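**Ellbridge estate: what did the council really sign with Karagiannis?**

**northblock_tenant** wrote:

Good evening to all. I am a tenant in the north block for eleven years and English is my third language, so please be patient with me if something is not clear.

The notice in our stairwell is dated 2025-07-18. It says that the council has signed an agreement with Karagiannis to rebuild the Ellbridge estate. I went to the housing office and asked to read the agreement. They let me read it at the desk, but I could not take a copy. It has 2 parts. The first is about the land and the second is about the homes. In the second part it says 173 flats will be "reprovided", and I do not find anywhere the rent for them.

Does somebody know if the word "reprovided" means the same rent as now?

**Pavement_Pete** wrote:

No, it doesn't. It means they build you a flat. The rent is a separate matter and it will be in the tenancy offer, which you won't see until they have planning permission. Same thing happened at Wiltia.

**milkfloat** wrote:

Wiltia was different, Pete. That was a sale. The council keeps the freehold here, it was in the minutes. I'm not a fan of Karagiannis but let's not scare people.

**Pavement_Pete** wrote:

Keeping the freehold and giving a 900 year lease, wasn't it? Call that what you like.

**northblock_tenant** wrote:

Thank you both. I wrote down what I could at the desk, so I can answer a part of this. The lease is not written as 900 years. The number 900 is in the document, but it is the number of new homes in total, with the 173 included. The length of the lease is "to be agreed". I read this line twice.

I also asked the lady at the office if the agreement is binding. She said it is a memorandum, so both sides say what they intend to do, and the real contract comes after. She was polite, but she could not tell me when. 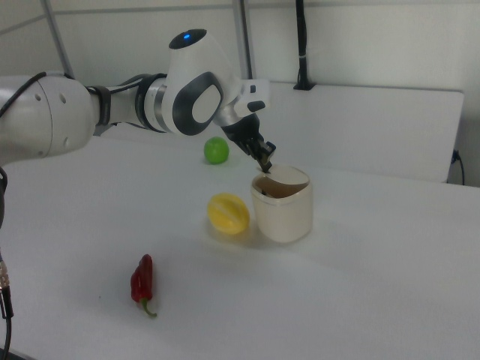 My other worry is the moving. There is a payment of £4,000 for each household which must leave during the works. For a single person perhaps it is fair. For my neighbour with three children and her mother I don't think it is enough, because they must move out and then move again to come back. The paper does not say if the money is paid one time or two times.

**milkfloat** wrote:

Fair play for going in and reading it, most of us just moan on here. I'd put the moving payment question in writing, by email, so there's a record. If you ask at the desk they can forget you asked.

**Zotarby_exile** wrote:

I was moved out of Zotarby when they did that one. We were paid once, at the start. Coming back we paid for our own van. Rent went up as well, though the flat is warmer and the lift works, so I don't regret it. Ask about the right to return and get it with your own address on it. A general promise to "residents" was no use to the people who were in temporary lets.

**Pavement_Pete** wrote:

So they did put the rent up. Thank you.

**milkfloat** wrote:

At Zotarby, Pete. Different landlord.

**northblock_tenant** wrote:

I have sent the email this morning with four questions: the rent, the payment, the right to return with the address, and the length of the lease. Also I asked if the agreement can be put in the library, so people who work in the day can read it.

There is a residents' meeting in December, but for me this is too late, as the planning application can be already in by then. If somebody from the south block has a different notice, please write here the exact words. Ours does not mention the garages at all.

**garage_41** wrote:

South block here. Ours says "garages and hardstanding are excluded from the first phase". Nothing about a second phase. I'll copy out the rest when I get home.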